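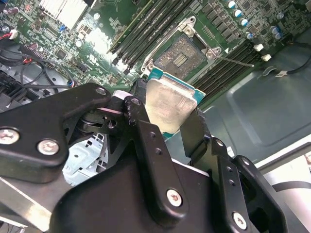
Let People Keep Their Old Computers

My neighbor Pushpa Mishra has a desktop computer that she bought the year her younger son left for college, and she would like to go on using it. I don't think that's a lot to ask. She writes letters on it, does her taxes on it, and keeps a file of every recipe her mother ever dictated over the phone (there are 1,683 of them, she told me, and a good many are for pickles). In June it got slow, the way these things do, and she carried it down to the shop on Grudberg Street, where a very polite young man told her it wasn't worth fixing and walked her over to the new ones.

I've lived in Lastville long enough to remember two repair counters downtown, and I miss them more than I expected to. You'd set your machine down, somebody would take the side off right there in front of you, and you'd hear what was wrong in plain words. Sometimes it was a part that cost less than lunch. Sometimes it was bad news, and you went home and thought about it. Either way the decision was yours, and I believe that's what we've let slip away from us, a little at a time, while we were busy admiring how thin everything had gotten.

A plain old desktop is a friendly thing, really. The memory comes out, the drive comes out, and on a great many of them the processor itself lifts out of its socket once you've undone the little lever, so a person with steady hands and a free afternoon can put in a better one. My brother-in-law did this for me at the kitchen table, with a pot of coffee going and my sister telling him to be careful, and I got five more years out of that computer. I was fonder of it afterward, too!

Now, I know the arguments on the other side, and I don't dismiss them. New machines use less power. Old ones stop getting security updates, and that's a real worry for anybody who banks online. But so much of what gets hauled to the county drop-off could have had a second life with somebody's grandchild, or at the senior center, where they'd be tickled to have it.

What I'd like to see is a repair counter at the library, open a couple of evenings a month, with a good lamp and a few decent screwdrivers. I've written to the library board to say so, and they've put it on the agenda for 15th October. Pushpa is coming with me, and she's bringing the computer.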